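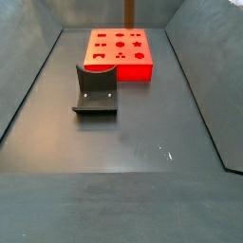

Issue 19, page 4

Rereading Mustari

Last month our reading circle in Cistport finished The Salt Ledger, the second novel by Darmawan Ismail. Many members know him only from the sea stories, which were printed in cheap editions and sold at the harbor. This book is different. It has almost no sea in it, and the first 50 pages stay inside one house.

The house belongs to Mustari, a merchant who has lost his hearing and does not want his sons to know. Ismail writes these chapters with short sentences and very little talk. I found them slow in August, when I read them the first time. On the second reading I liked them more than the journey to Tamiru, although the journey is the part that everybody remembers.

We did not agree about the ending. The younger son sells the ledger and goes away on foot, and we never learn if he has read it. Some members felt cheated. I think chapter 87 — it is a long book, but the chapters are small — gives enough signs that he did read it.

The Judham edition has larger print and a useful map, but it leaves out the author's preface. Readers who can find the older one should take it.

Our next meeting is on 17 October 2025, at seven in the evening, in the upstairs room of the library. We will begin with his short stories. Please bring your own copy if you have one.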